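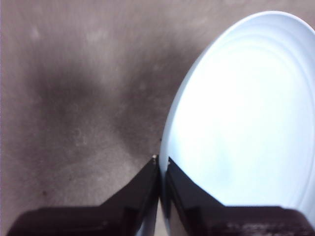 I have washed up by hand for most of my adult life, and I think the shared kitchen at work should go back to it. We lost the argument in March, when the landlord at Custalley put in a dishwasher and took out the second sink to make room. The case for it was made in a two-page note. I have read it several times and I still think it is wrong.

The note says a machine saves time. It may do in a house, where one person loads it and the same person empties it. There are 26 of us on our floor. The machine is full by eleven, it runs for the best part of the afternoon, and in the meantime there isn't a clean mug to be had. People then wash one mug in the one sink that is left, so the washing up still gets done by hand, only with less room to do it in.

It cost £346 to fit, on top of the price of the thing itself. I don't object to spending money on a kitchen. I would have spent it on a decent draining rack, a deeper bowl and a tap that swings all the way across.
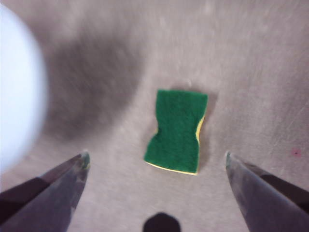

The stronger point against me came from Lăcrămioara Ardeleanu, who works for Brirnance across the landing and shares the kitchen with us. She said that in practice the old way meant the same few people did everybody's plates. That was true. I was one of them and I did grumble. But the machine has the same fault, because somebody has to empty it, and it is still the same few people. Before, if you left a dirty plate, it sat there and others saw it. Now it goes behind a door and the job is passed on to whoever opens it next.

Washing your own plate takes less than a minute. You do it while the kettle boils. You might talk to whoever is next to you, or you might not, and then the plate goes back on the shelf where the next person can find it. I learned this in a rented house in Katar Road where eight of us shared a kitchen with no machine of any kind. We had one rule, which was that you washed what you used before you left the room. It was broken now and then, mostly by me in the first year.

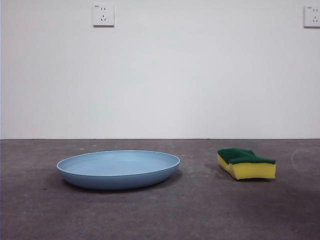 *A light blue plate and a kitchen sponge.*

I would keep the dishwasher for the days when there is a lunch on, and leave it switched off the rest of the time. The second sink should come back. If the landlord won't pay for it, I would put in my share, and I have told him so in writing. He has not replied yet.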